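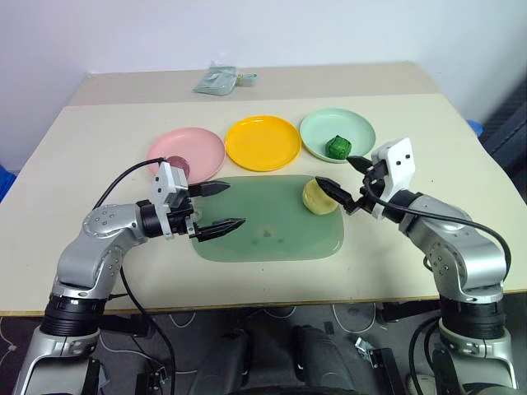

STETVILLE, Apr 20, 2021 – Vondeck, the tableware company from Stetville, presents today its new table set for small children, with the name Westska. The set consists of three round plastic plates in pink, yellow and mint green, together with one table mat in a soft green color. It will be in the stores from June.

Westska is made for the first meals at the table and for sorting games between the meals. A child can put one food on each plate, move it to the mat and bring it back again. The mat has rounded corners and lies flat on the table. It can be washed by hand with the plates.

During the preparation of the set, Vondeck gave samples to 76 families and to 9 day care centers in the Hsueh district. In total over 630 meals were written down in the diaries of the parents and the teachers. Many of them asked for calm colors on the mat, so that the food is easy to see, and the company has followed this wish.
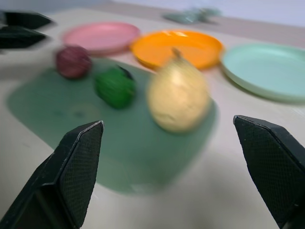
*Westska mat with a pear and two smaller items in green and dark red-purple.*

The plates can be put one into the other and need little place in the cupboard. Each set comes with a small booklet, in which parents find simple games with colors and shapes for the kitchen table.

The set will be sold in 102 stores and in the factory shop in Stetville. Plates and mats can be also ordered separately. Day care centers which are interested in a larger quantity are asked to write to the sales office before the end of June.

**Press contact:** Vondeck, Press Office, Stetville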